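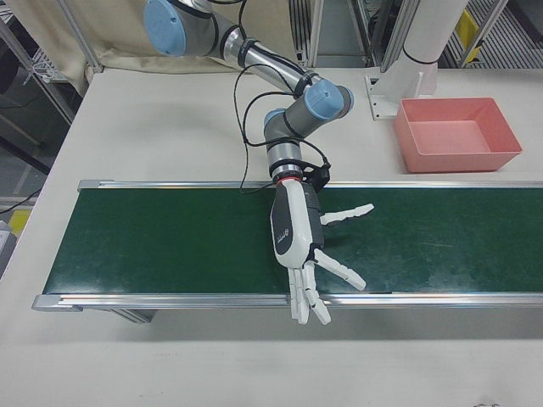

Fig. 1. Arm and hand over the conveyor, Trirkgate cell.

Projects > Sipos > Progress reports
Overview Reports Budget Contact

Progress report to the Vindham fund, 22nd November

In this period we finished the new cable routing on the Sipos cell at Trirkgate. The cables are now held to the arm links by black bands, with a free loop left at the wrist so that the hand can turn. We check the bands after every 50 hours of running and replace any that became soft.

The wrist flange bolts were tightened again to the value in our setup sheet. Three finger joints of one hand had too much play, and the workshop in Folluston adjusted them.

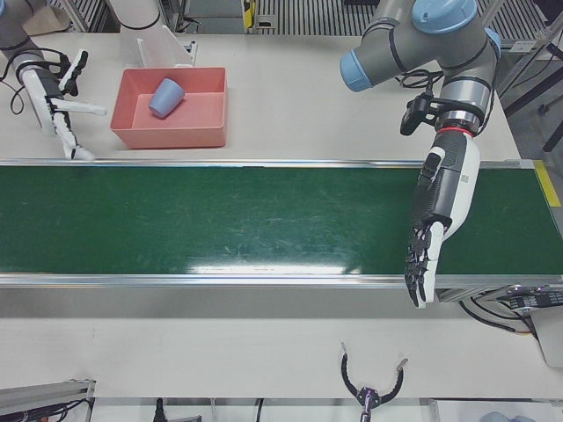 The belt is still the original one. It has scuffs, but it tracks well and we do not plan to change it before April. After each cleaning we repeat the zero position of both arms – this takes around five minutes – and write the result in the cell log.

Two points remain open. The spare finger set is ordered but not delivered, and the cable below the belt end needs a better clamp. We ask to move the unused travel money to these parts.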